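Tasgate opens hire scheme for hand-held gripper kits

Tasgate has started hiring out its Ilo hand-held gripper kit by the month, after two years of selling it only as a complete set. The scheme opened in November and is aimed at university groups and small firms that want to record household tasks for robot training but do not want to buy the equipment outright.

A kit contains two grippers, a charging dock, a head camera, a set of marker cubes and a licence for Zaki, the company's recording software. Hire costs £172 a month for a single kit, with a minimum term of three months. Delivery within the mainland UK is included. Customers who decide to keep the kit can put half of what they have paid towards the purchase price.

The grippers are worked by hand. The operator holds one in each hand and carries out a task such as tidying a washbasin or folding a towel, and Zaki stores the movement of both hands along with the video. The files can then be used to train a two-armed robot with matching fingers. Tasgate says the current software exports to the three file layouts its customers ask for most, and that a fourth will follow in the spring.

Changes to the kit since the first version are small. The finger pads now pull off without tools and are sold in packs of eight. The battery has been moved lower in the handle, and the dock charges both grippers at once. Older sets can be sent back to have the new pads fitted for a fixed fee, with a turnaround of ten working days.

The company also runs recording rooms, where staff collect material to order for clients who would prefer not to do it themselves.
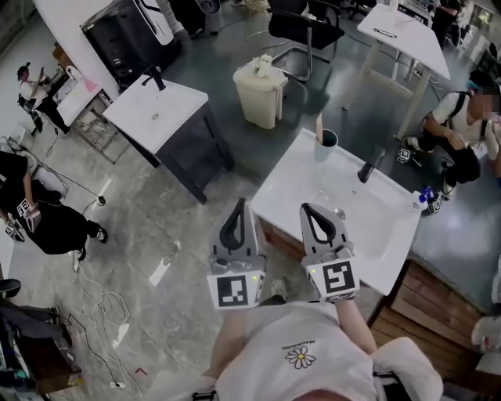 Bathroom and kitchen tasks make up most of the orders so far, followed by laundry. A standard order is 3000 recordings, supplied with a written list of the tasks and any clips that were rejected on checking. Prices for this service are given on request.

Fovero, which handles repairs and spare parts for Tasgate, will look after the hire kits as well. A faulty gripper will be swapped by courier, normally the next working day. Damage from water is not covered under the basic agreement, and anyone planning to record near running taps is advised to take the extended cover at an extra charge.

Bookings are open now through the Tasgate website. The first batch of hire kits has been reserved and new orders are expected to ship in January.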